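Ovari build log: pads, backlash and the switch routine
Sep 11, 2018

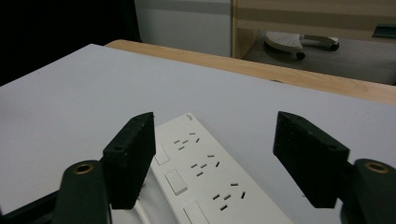 Both pads open either side of the power strip.

The hand-held version of Ovari has been through three sets of finger pads now. The first set was printed too thin and bent under load. The second was stiff enough but sat parallel at full opening and toed out by the time the fingers closed, so anything narrow was held by the back edge only. The current pads are thick blocks with a broad inner face, and the contact patch is much better. I checked it with carbon paper on a piece of scrap, which is crude but repeatable.

Backlash was the other job. With the old linkage I could move one fingertip 3 mm before the other took any notice. Most of that came from the pivot holes, which I had drilled by hand in August and then opened up a little too far. Kenta Sakamoto reamed a new pair of links on the workshop mill and the play is down to 2 mm, measured at the tip with the trigger held. I would like less. The remaining slop seems to be in the trigger rod, which is next.

The test object for this stage is a power strip with a rocker switch beside each socket group. It is an awkward thing to handle. The body is long with rounded edges, the cable comes out underneath, and the weight shifts as soon as the cable drags on the bench. A pad that grips a square block perfectly well can still slide off it. The strip stays unplugged for all of this.

The routine is as follows. Approach from above with the fingers open, straddle the strip, close until both pads touch, lift, hold, put down. Then close the fingers completely and press a rocker with the tips. The pressing part sounds easier than it is. If the tips are not level, the one that lands first pushes the strip sideways and the rocker does not go over.

I ran the lift 100 times over two evenings with the new pads and the new links fitted. There were 26 failures. Most were slips in which the strip rotated about the contact point and one end went down to the bench. The rest were my own doing - I closed before the pads were square to the sides. I have not separated the two causes properly in the log, so the total is all I am prepared to quote.

Yaqin Duan suggested bonding a strip of silicone to each inner face. I have some left over from the Kos feeder and will try it, though I expect it to peel at the lower corner where the load is highest. Tomomi Amano thinks the pads should be allowed to pivot a few degrees and find their own angle. She is probably right, but it means another joint and more play to chase, so silicone goes first.

Still to do:
Replace the trigger rod and measure the play again.
Bond the silicone, repeat the lift test with causes logged separately.
Write up the link drawing, with the reamed hole sizes, for Napaporn.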